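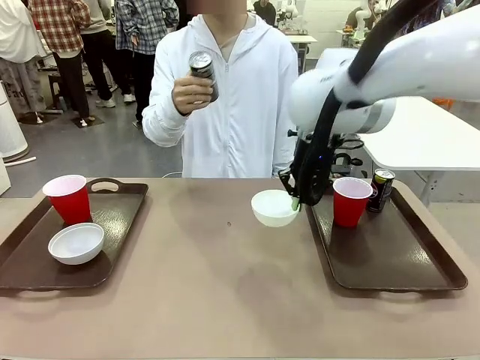

Ernier

Aug 3, 2025

Re: [lostora-kitchen] Trays, bowls and clearing the long table

> We have two of the brown trays out at the moment and people keep
> asking which one is for dirty things and which is for clean. Can we
> settle it before the next supper? Also, does anyone know if the white
> bowls go back to Aquino or stay with us? I have 10 of them on the
> shelf and no note from June about who they belong to.

The bowls stay with us. Aquino took theirs back in June, and those were the deeper ones with the blue line. The plain white ones are ours and can live on the shelf over the sink.

On the trays, I would go by side. Standing at the wall side of the long table, looking toward the door, left is for used cups and bowls and right is for anything that can go back out. They are the same color and shape, so a label on the tray won't help much once it has been through the wash and put down on the wrong side. I'd put a strip of tape on the table edge.

Other points while I'm on the subject:

Cups go at the far corner of the tray, standing up, bowls nearer to you. A red cup and a white bowl fit on one tray with room left over. Please don't put bowls inside cups, they stick.

Carry the trays by the handle cutouts, and with no more than 3 bowls in a stack.

Drink cans do not go on either tray. Finish it, rinse it, and put it in the can bin by the back door. Half-full cans tipped over on a tray account for most of the sticky mess I've cleaned up this summer.

The table marks easily. Smudges come off with a damp cloth and a little dish soap. Don't use the Stetum powder on it, it dulls the top. There is a spray bottle under the sink for this.

I can bring tape next time. If someone would rather have the sides the other way around, say so on the list before then.

Ernier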